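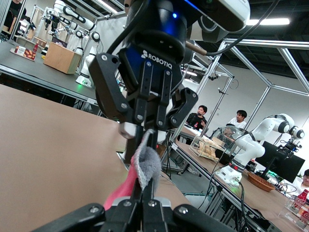

Grey fleece and a strip of bright pink cloth.

Equipment > Art show and exhibition > Panels > Nornis panel set

Nornis panel set for convention art shows

The Nornis is a set of standing mesh panels for the art show at a science fiction, fantasy or comics convention. It is sold by the bay. One bay has three panels, two long feet, two short feet and a bag of joining pieces, and it gives you hanging space on both sides. You can buy one bay for a small fan table or put many bays in a row for a full show with an auction.

We made the first Nornis panels for the Ferell convention, where the art show was at that time hung on wooden boards with hooks. The boards were heavy, they were stored in three different garages, and every year some of them came back with the corners broken. Ginette Delaunay, who had the art show in her care, asked us for something that two persons can carry up a hotel staircase when the lift is full of dealers. She still hangs her show on the first bays, with new feet.

What is in one bay

Three mesh panels, powder coated in light grey
Two long feet for the ends of a row
Two short feet for the middle
Twelve joining pieces, and two spare
One set of bay number cards
Carrying bag with shoulder strap
Printed instructions in English and French

Measures and weight

Width of one panel: 108 cm
Weight of one bay in its bag: 17 kg
Mesh opening: 5 cm
Colour: light grey, or black on order
Price of one bay: 739 euros, delivery not included

Hanging the work

The mesh takes ordinary S hooks, curtain hooks, bulldog clips and the plastic ties which many artists send with their prints. We do not supply hooks with the bay because most art shows have a box of them already, and every artist has a favourite kind. If you need hooks, please write it in your order and we will add a bag at the price in the list.

Framed paintings should hang from two points. A single hook in the middle is permitted for small frames, but the picture turns a little each time somebody passes close to it with a backpack. For heavy frames, use the lower half of the panel and keep the same weight on both sides of the mesh. Please don't hang bronze, glass or stone pieces on a Nornis panel. They belong on a table, and we have tables on another page.

Bid sheets can be clipped directly under the work. The mesh is not a good surface for writing, so we advise a thin card behind each bid sheet, or the Rozīte writing strip. The Rozīte is a flat white strip which goes across one panel at the height of the hand. It carries the bid sheets in a row and has a small edge at the bottom to hold a pencil. It was made for shows with written bidding, where people come back several times in the evening to look if somebody has gone above them. If you have only a voice auction, you can do without it.

Making the plan of the room

Before you order, please draw your room with the doors, the pillars and the sockets. Hotels send a plan when you ask for it, but the pillars are often missing, so it is better to visit. Nornis bays can stand in a straight row, in a zigzag or in the form of a U.

The straight row needs the long feet at both ends and uses the room best. The zigzag is very steady and stands on the short feet only, but it makes corners where one visitor hides the work from the other visitors. The U is good for a guest of honour, who then has a small room of their own inside the show. For this you need three bays and an open side wide enough for a wheelchair to come in and turn.

Leave a wide passage near the control desk. Visitors stop there with bags, coats, dogs and pushchairs, and on the last afternoon all the buyers will come to pay at the same hour.

Artists usually reserve by the panel or by the half panel. The bay number cards have a letter for the row and a number for the panel, and a line in pencil divides the card for half panels. Ginette Collet of the Ferell print room has made a plan sheet which follows the same letters. We send it free with any order of four bays or more, and she is happy if you change it for your own show.

Putting it up

Two persons are enough. One holds the first panel upright and the other pushes the long foot in from below until it clicks. Then the second panel is brought at a right angle to the first, even if you want a straight row in the end. Two panels at an angle stand alone, and you have your hands free for the joining pieces. When the third panel is in its place, open the angle slowly and put the middle feet.

The joining pieces go in at the top, in the middle and near the bottom. Close them by hand. Pliers are not needed and they damage the coating — this is the most common repair that we see.

Put up the whole show before you give out the panels to the artists. It is difficult to move a row when the first five artists have hung already and gone to the bar.

To take down, go in the opposite order. Check that the joining pieces are back in their small bag before the panels go in the large one. A lost piece can be ordered one by one, but in December we close the workshop and send nothing.

Light

Hotel function rooms are often lit for dinners. Dark paintings suffer from this, and space paintings are very often dark. The Hirell lamp rail clips to the top edge of a panel and holds up to 4 small lamps. Each lamp turns on its arm and can light one side of the panel or the other. The cable runs along the rail and comes down at the foot, where a cover holds it flat to the floor.

The rail is sold without lamps. Any small clip lamp with a cool bulb can be used. Ask your hotel before you order if they want their own electrician to look at the cables, as many of them do, and some of them charge for it. With glass in the frames, put the lamp higher and a little to the side, and look from the height of a shorter visitor also.

Care and storage

Wipe the panels with a damp cloth and dry them. Remove old tape the same evening, when the glue is still soft. The bags should lie flat or stand on the long side. Please do not stack more than six bags, for the feet of the lowest one will press into its mesh.

The coating is good for dry rooms. For an outdoor fair of one day the panels are fine under a tent, but they should not pass the night there. Wind is another question, and we do not recommend any standing panel outside without ropes.

Small rust points can appear where hooks have scratched the same place for years. Rub them lightly, and cover them with the paint pen from the spare parts list. The pen for the black panels is a different one, so please say the colour.

Hire for one convention

We keep a number of bays for hire. They are the same as the bays that we sell, only with more scratches. Hire is counted per convention and not per day, so that you can collect them before the set-up and return them when your people have slept. We ask a deposit, and we give it back when all the joining pieces are counted. If you hire and then decide to buy within the same year, the price of the hire is taken off.

The spring and the autumn are busy. Write to us early, even if your hotel contract is not signed, and we will pencil your name.

Questions that we receive often

Can the panels be used with older Ferell feet?
Yes, if the feet have the round hole. Feet with a square hole need a small adapter, and we have it in stock.

Does one bay go in a normal car?
The bag goes in most estate cars with the back seat down. In a small car it is possible with the front seat moved, but then the driver travels alone.

Can we cover the mesh with cloth?
Yes. Use cloth that your hotel accepts for fire safety and ask for the certificate when you buy it. Fix it at the top with clips, and let it hang free at the bottom.

Are there half bays?
No. A single panel can be bought as a spare, but it doesn't stand by itself.

Do you deliver directly to the hotel?
We do it when the hotel gives us a name and a telephone number in writing. We have had bays which waited in the wrong building — for this reason we are a bit strict now.

To order

Send us the number of bays, the colour, the delivery address and the month of your convention. If you add the plan of your room, we will look at it and tell you if you have ordered too many long feet, as happens often. Payment is by bank transfer. For registered fan associations we accept payment in two parts, the second one after the convention.

Hirell Exhibition Equipment | Contact the workshop | Delivery and returns | © Hirell, all rights reserved | Back to top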